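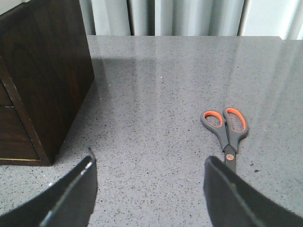

I have a rule in my kitchen now, and it took me 24 years of home cooking to come up with it: one thing gets to live on the counter. One! Everything else has to find a drawer, a shelf or a new home.

You should have seen the place last winter. We're in Pevine, in a narrow old house with a kitchen you can cross in 4 steps, and I'd managed to fill every inch of it. Toaster, blender, the other blender, a crock of wooden spoons, three kinds of vinegar, mail. So much mail. I was chopping onions on a board balanced over the sink - and telling people I needed a bigger kitchen.

Then the old laminate finally gave up and we had to replace it. I went out to Clotari, the stone yard off the highway, fully planning to come home with something white. I came home with gray speckle. It has black flecks and white flecks and a dozen grays in between, and it hides toast crumbs so well that I've started wiping it down by feel (my husband says this is a terrible reason to choose a countertop, and he's wrong). It's polished, too, so the daylight slides right across it. On a bright morning I catch the folds of the curtains in it, all stretched out and wobbly.

The day it went in, the whole kitchen was packed in boxes in the hall. I stood there with my coffee and couldn't bring myself to put anything back. So I didn't, for 30 days. I just went and dug through the boxes when I needed something. By the end I'd opened four of them. The rest went to the church sale, second blender included.

What I did want was drawers. Little ones, close to hand, for tea and string and birthday candles and all the stuff that isn't quite cooking but happens in a kitchen anyway. I found mine at Pichon, the secondhand place behind the train station, sitting under a lamp with a rug thrown over it. It's a dark wood cabinet, nearly espresso, with the grain running up the sides and a thin line of brass-colored trim along the bottom. I paid more than I meant to. Fine - I paid a lot more than I meant to.

I worried it would look heavy against all that gray, and the curtains are light gray too, so for a day or so I kept walking past it and squinting. But the dark is what the room needed. The stone even picks up a dim reflection of the wood right at the base, and I love that more than I can explain to anyone in my family.

A few things I'd pass along if you're after the same setup. Stick felt pads under anything you stand on polished stone, and get the kind that don't leave glue behind (I buy the Estent ones at the hardware store). Measure your drawers before you fall for a tea tin. And give the mail its own spot, out in the hall, far from the kettle. I still find an envelope by the stove now and then, but I carry it straight out again.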